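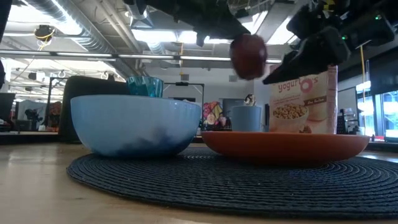

Zupan round placemat in navy, with the light blue bowl, the orange-red plate and the teal cup.

Zupan Round Woven Placemat, Navy
Item no. 552
Set of 2, $22.00
In stock

Color: Navy
Also in this series: Sand, Moss (back in June)

Add to cart
Save for later

Product details

The Zupan placemat is a round, woven mat for everyday meals. The weave goes in rings from the middle to the border, and the rings stand up a little, so you feel ribs when you move your hand over it. The navy is a dark one. In the evening under a lamp it can look nearly black, and by a window it is more clearly blue. Please keep this in mind when you want to match it with napkins or a table runner you already have.

We made the mat large enough to hold more than a dinner plate. A deep bowl, a flat plate and a cup can stand on it together, and this is how many of our customers use it in the morning. On a light wooden table the dark circle gives a good contrast, and colored dishes look strong on it. Light blue and orange-red are two colors we like very much with the navy. White dishes are of course also fine, but they look more formal.

Because the shape is round, the mat needs some attention on a narrow table. On a rectangular table with people sitting on both long sides, please measure first from one side to the other. If the two mats touch in the middle, there is no place left for the bread basket or the water. On a round table the mats fit well, with the curved edge a little back from the border of the table.

What is in the set

The set contains 2 placemats of the same color. We do not sell mixed colors in one set, but you may order one set of each and combine them yourself. Bowls, plates and cups are sold separately, please see "Goes well with" further down. Food is not included.

The mats come flat, between two sheets of cardboard, with a paper band around them. Please do not cut the paper band with a knife. It opens by hand at the sticker, and with a knife it is easy to damage the outer ring.

Before first use

A new mat can have a light smell from storage. Put it on a clean surface near an open window for one night and the smell will go away. If the border stands up at one side after the transport, lay the mat upside down on the table and put some heavy books on it until the next day. Please do not use an iron. We have had some mats returned with a shiny mark from the iron and we cannot repair this.

Cleaning

Crumbs: take the mat by the border and shake it over the sink. Small crumbs of cereal like to stay between the rings. A soft, dry brush takes them out, always along the rings and never across them.

Milk, juice, yogurt: wipe at once with a damp cloth, then with a dry one. Milk that stays in the weave will smell after some days, also when you cannot see anything on the dark color.

Oil and sauce: use a drop of dish soap on a damp cloth, press, wait a short time, and wipe again with clear water. Do not rub hard.

Not suitable for the dishwasher, the washing machine or the dryer. Do not leave the mat in water. Let it dry flat and on both sides before you put it away or before you put it back on a wooden table.

Heat

The mat protects the table from scratches and from the warm underside of a plate or a soup bowl. It is not a trivet. Pots, pans and oven dishes that come directly from the heat must stand on something else.

Storage

Store the mats flat, one on top of the other, in a drawer or on a shelf. Rolling them up for a short time, for example for a trip, is no problem. When they stay rolled for the whole winter, the border will remember it. Strong sun over many months makes the navy paler, so a mat that lives on a table by the window should sometimes change places with the other one.

Goes well with

Fuvon bowl, light blue
A large, deep bowl with a thin rim and a smooth, glossy outside. The sides are steep and become narrow to the base, so the bowl needs little space on the mat for how much it can hold. Good for cereal, soup, noodles or a salad for one hungry person. Sold singly.

Liker plate, orange-red
A shallow plate with a long, flared side. We recommend it for toast, for cut fruit, or for a sandwich at lunch. With its warm color it is the opposite of the bowl, and on the navy mat the two stay well separated. Sold singly.

Liker cup, teal
A translucent cup with faceted sides. The facets give the fingers a good hold, which the parents among our customers have told us they like. Sold in a set of 3.

One thing about the colors: the bowl and the cup are both from the blue side, but they are not the same blue. If you want everything in one tone, please order the cup in clear.

Customer questions

Does the mat slip on a smooth table?
With a bowl or a plate standing on it, it stays in place. Empty, on a very polished surface, it can move when you push against it. A thin non-slip sheet under the mat helps, and you can cut it smaller so it does not look out at the sides.

Can a small child use it?
Yes, as a normal placemat. It has no loose parts. Please check the outer ring from time to time, because some children like to pull on it.

Can I buy one mat only?
At the moment no. We sell the set of 2. If one of your mats was damaged, write to us with the item number and we will look if we have a single piece from a returned set.

Is the navy the same as the navy of the Zupan table runner?
It comes from the same series, but not always from the same dye lot. Next to each other you may see a small difference. If this is important for you, order both together and write "same lot please" in the comment field. Jyoti Maurya in our warehouse will compare them before they are packed.

Is there an oval version?
We had a trial version, and the border did not stay flat. We are not selling it now.

Customer comments

"The mats are darker than I expected but I kept them. My table is light and before it always looked empty somehow. Brush along the rings really works, I was doing it wrong with the first set." 4th order, Perwood customer

"Good mats, stiff enough. One had a bent border and the books did the job overnight. I would like a smaller size for my desk."

"Nice weave. I wish it could go in the washing machine, I have three boys." 

Reply from the shop: We understand this wish. We tested it, and after washing the rings opened in the middle, so for now we must say no.

Delivery and returns

Orders received before noon are packed the same day. You have 22 days to send the set back if you do not like it. The mats must be unused and without spots, and both must be in the package. If something arrives damaged, please keep the cardboard and send us a photo of it together with the mat, so we can speak with the carrier.

For larger quantities, for a café or a guest house, write to Ashraful Paul at the Perwood sales desk. Please tell him the color, the number of sets and the shape of your tables, and he will send you an offer.

Item no. 552 / Zupan series / Perwood table and kitchen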